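Flollport Lab Reports Gains in Teaching Robot Arms to Work on Crowded Counters
September
By Lenka Slanina

SANDBRIDGE – Researchers at the Flollport robotics laboratory have released early results from a study of how robot arms learn to handle household objects when the work surface is already full. The method, named Pledov after the street where the laboratory stands, trains an arm on recordings made in furnished kitchens, with everyday items left on the counter.

Sosina Gebru, who leads the study, said most earlier training at the laboratory was done on cleared tables. "An arm that has only seen a bare table tends to stall when there is a toaster next to the thing it has to pick up," she said. "We wanted the clutter to be part of the lesson from the first day."

The team collected 956 recordings for the study. Each covers a single task, such as gripping a wooden tray by its rim or moving a piece of toy fruit. Operators guided the arm by hand control, and the software learned from their movements together with views of the counter from more than one angle. 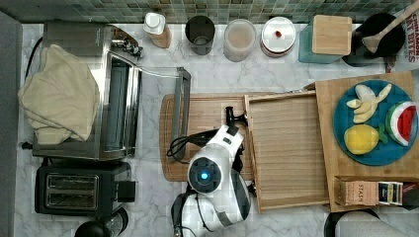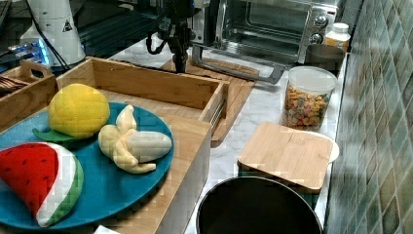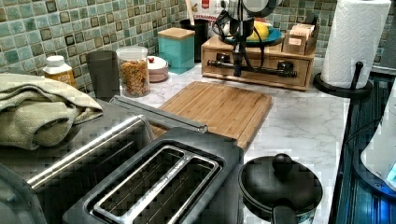
Does the arm have to be trained again for every new kitchen?
A short refresher is still needed. In the current version, an operator records 60 new examples in the new room, and the software adjusts its earlier training to match.

Gadisa Adugna, who designed the test plan, said the method was tried in six kitchens that did not appear in the training recordings. The arm completed the tray task in four of them without help. In the other two it reached the tray but let go too early, a fault the team traces to the way the software judges the width of thin edges.

Wooden objects with raised sides remain the hardest group, according to the report. Plush and plastic items gave less trouble – the gripper can close on them a little off center and still keep its hold.

The laboratory will share its recordings with Hirano, a partner group that studies kitchen aids for people with limited hand strength. Mulugeta Negash will oversee the next round of trials, which adds drawers and lidded jars to the list of tasks. A full written report is expected after those trials are finished.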